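# Chapter 10: Lost Property and the Law of Finders

Most people meet property law through something small. It's rarely a house. It's an umbrella, a glove, a casserole dish that stayed at a neighbor's until the neighbor began to think of it fondly.

The town of Keredby logged 735 found items in one year. Owners came back for 226 of them. The remaining items sat on shelves, legally belonging to people who had bought replacements and moved on with their lives. The law is more loyal to owners than owners are to their things. 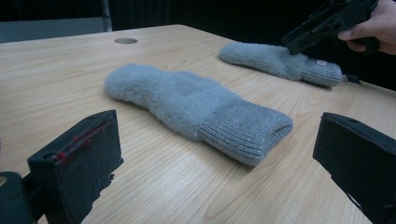
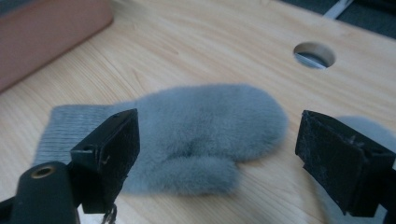 **Figure 10.1** A gray mitten with a ribbed cuff. Is it lost, mislaid, or abandoned?

The answer depends on what the owner had in mind, and the owner is the one person not available for comment. Property is *lost* when the owner parts with it by accident. It is *mislaid* when the owner sets it down on purpose and then forgets where. It is *abandoned* when the owner gives it up for good. Courts have spent a great deal of expensive time on the difference between dropping a thing and putting it down.

In this chapter we begin with the finder's basic rights, then turn to the duties that come with them, such as reasonable care and an honest attempt to return the item. We will follow a dispute in Horkville over a coat with 452 dollars in its lining, claimed by a tailor, a customer, and the landlord of both. Keep the three terms above handy. The landlord certainly did.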